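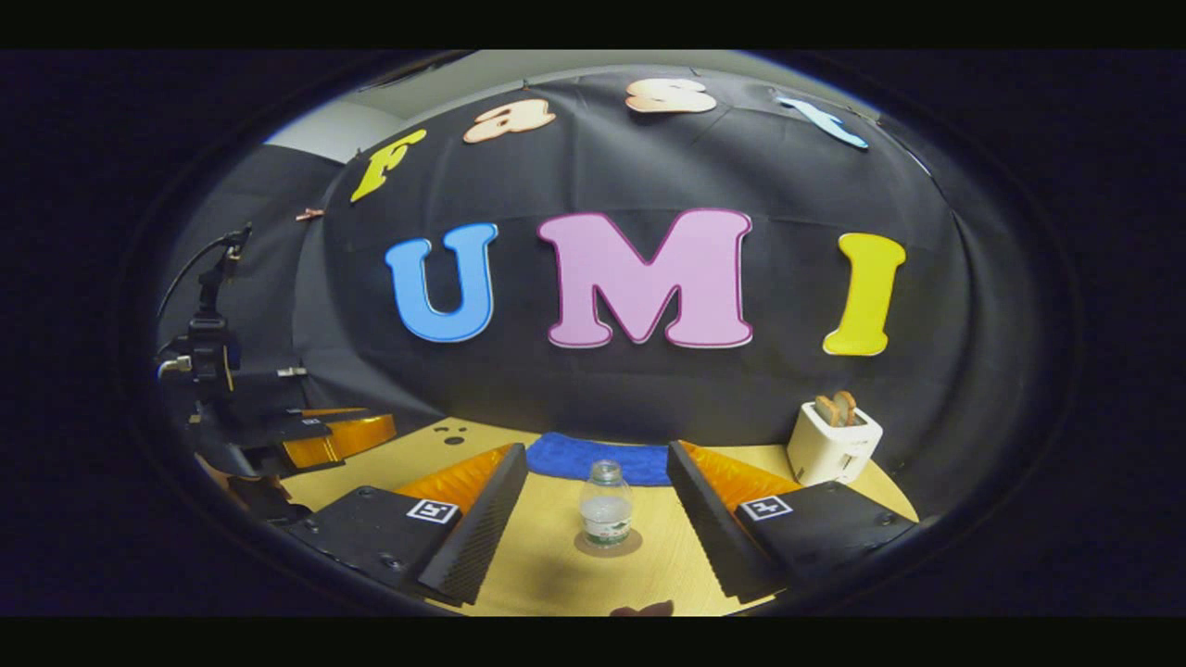
Photo: Nondero community pages

4. Hosting your own Trilow server

Read section 3 first if you haven't linked your account yet. Without a linked account the server starts but won't show up in the browser, and half the support tickets we get are that.

Before you start

You need the Flirngate server package (free, same download page as the game), 4 GB of free memory and a wired connection. Wifi works for two or three friends. Not more.

Windows or Linux. No Mac build yet – maybe September.

Setting up

1. Make a new folder for the server. Not inside the game folder. Updates wipe that one.

2. Unzip the Flirngate package into it. Should be 312 files. If you get fewer, your antivirus probably ate some, check quarantine and unzip again.

3. Run the setup program once and close it when it says "ready". This writes the config file.

4. Open the config file in any plain text editor. Word will mess up the quotes.

5. Set the server name. Letters, numbers and spaces only. Max 24 characters.

6. Set the join password. Leave it blank for a public server.

7. Set the admin password. Has to be different from the join password or the server refuses to start, and the error message doesn't say why (known problem, on the list).

8. Pick a map. Laizer is the default and the lightest. The others need another 2 GB of memory.

9. Set max players. Start with 16. You can raise it later without losing saves.

10. Save, close, run the server program. First start takes a few minutes while it builds the map. Let it finish.

CAUTION: Do not close the window during the first map build. The save ends up half written and you have to delete it and start from step 3.

Opening the port

The server uses port 3000. In the config file write it plain, no comma – 3,000 will not be read and you get the default instead.

1. Log in to your router.
2. Find port forwarding. Sometimes under Gaming, sometimes under Advanced.
3. Forward the port, UDP and TCP both, to the computer running the server.
4. Save and restart the router.
5. Have a friend outside your network try to join. Testing from the same house tells you nothing.

Note: some providers block incoming connections on home plans. Call and ask. We can't fix this from our end.

Saves and backups

Autosave runs every ten minutes. Old saves are kept up to 1,000 and then the oldest gets overwritten. Want to keep one for good? Copy it out of the folder.

Stop the server before you restore a backup. Type stop in the server window, wait for "world saved", then swap the files. Restoring while its running will corrupt both copies.

If players can't connect

– Server not in the list: account not linked, or the list hasn't refreshed. Give it five minutes.
– "Version mismatch": update the server package. The game updates itself, the server does not.
– Kicked after a few seconds: wrong join password, or the server is full.
– Stuck on loading: player needs to clear the map cache. Options, Storage, Clear.
– Everybody lagging at once: lower max players, or recieve limits set too low in the config. Try doubling them.

Still stuck? Zip the log folder and send it through the Nondero support form. Logs only please, no save files, they are to big for the form.

Section last updated July 3, 2019. Next: 5. Admin commands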